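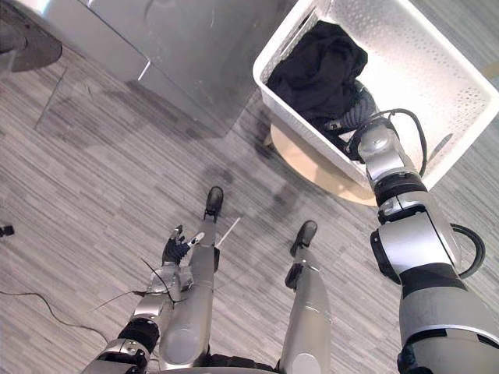 Mahawong, upgrade pressing of the first Veltov album: side B distorts on the last track and side A plays clean. Matrix number ends in 1856. I have cleaned the record twice. The sleeves came out of storage in a white plastic laundry basket with perforated sides, so dust got in, but every other record from that load plays fine. Tracking force is at spec. Is this the pressing or my setup?
posted by fatholm_tapes

hevetti585
Most likely inner groove distortion. Linear groove speed drops toward the label, so high frequencies are cut into a shorter length of vinyl and a conical stylus cannot follow them. Side B of that album runs long and ends on the loudest track — bad sequencing for the format. Check alignment with a printed protractor at both null points, then set anti-skate by ear on the last track. If the distortion is stronger in the right channel, anti-skate is too low. An elliptical or line contact stylus will reduce it further.

midside411
Mine does it too. Bought the CD.

lathe1672
Agree with the alignment check, but compare matrix numbers first. The Hevetti reissue was recut at a lower level and my copy plays clean to the end with the same cartridge that breaks up on the first pressing. A stylus with a lot of hours on it will also show up on the inner grooves before anywhere else. Try another record with a loud closing track. If that one distorts as well, it is the stylus or the alignment.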